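Rinsing dried beans before soaking – water hardness and skin splitting

hardpan_62
Same batch of navy beans, two soaks. The one in unfiltered tap water (hard, Hevgate supply) came out with tough skins after a full cook. The one in filtered water was soft and a good share of the skins had split. Soak time was 10 hours for both, no salt. Filter is the Firitz jug. Is the calcium doing this or is it the age of the beans?

lowsimmer
Calcium. It binds with the pectin in the skin and slows softening. Age makes it worse but both of your soaks came from one bag, so age cancels out. Add salt to the soak. Sodium displaces part of the calcium and the skins stretch instead of bursting.

kettle_drain
Disagree on leaving it there. Salt level matters. At 20 grams per liter I get even skins in hard water. At 5 grams I see no difference from plain water. Most recipes give a spoon measure, and that varies with the brand of salt. 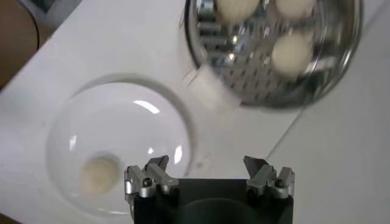
hardpan_62
Salt by weight is fine, I have a scale. The second variable is draining. I used to pour off the soak water and cook straight away, and the beans carried a fair amount of brine into the pot. Now they go into a stainless steel colander and get rinsed until the water runs clear. I also moved the soak to a clear glass bowl, so cloudy water and floating skins are visible from the side without stirring. The Ezeani cookware page says to use a lid. I have not found that it changes anything.

lowsimmer
Lid only matters overnight in a warm kitchen. In June I soak in the fridge.

kettle_drain
Rinsing does not remove what is already inside the bean. If the pot tastes salty, cut the salt in the cooking water. I would also skip the jug filter for this – two liters of filtered water per batch is a waste of a cartridge if you are brining anyway.

hardpan_62
The cartridge is due for replacement regardless. Will run 20 grams per liter in tap water against filtered with no salt and post the result.

mossgate
Try baking soda before buying another cartridge. A pinch in the pot, not in the soak. Landier beans needed it, other brands did not.

lowsimmer
Soda turns navy beans to paste if you look away. I would not use it on that bag.

Related threads
Pressure cooker times for unsoaked chickpeas
Kitchen scale drifts after battery change
Removing limescale from a stock pot

Contact | Forum rules | Back to top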